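Goden Technical Forum
Manipulation > Methods and Results

Bathroom tasks: success rate with mixed demonstrations

Thoroddsen_Lab
We report the February result for the bathroom tasks. The policy was trained on 3,000 demonstrations and tested over 100 trials, with the start position of each object changed between trials. It completed 79. The target set in the project plan was 80.

The view below is from the head camera, with the mirror cabinet and the sink both within it. Items on the cabinet shelves include a blue and white toothpaste box and a bottle with a purple cap. 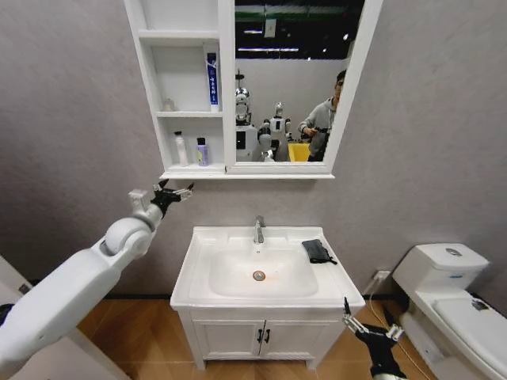 Re: Bathroom tasks: success rate with mixed demonstrations

Rustance_eval
Thank you for posting this. We do not agree that the figure can stand alone. The mirror shows a man holding a controller, and two humanoid robots. A policy that reads the head camera may learn from the reflection. Were any trials run with the mirror covered?

Thoroddsen_Lab
They were not. The wrist cameras carry most of the weight in our model, and we consider the effect small.

Bonimmont_2
I would side with Rustance. "Small" should be measured. A drop of two trials would matter when the result is one short of the target.

Thoroddsen_Lab
The point is accepted in part. We will repeat the test with the mirror covered, using the same weights. We do not intend to retrain.

Rustance_eval
Please list failures by shelf as well.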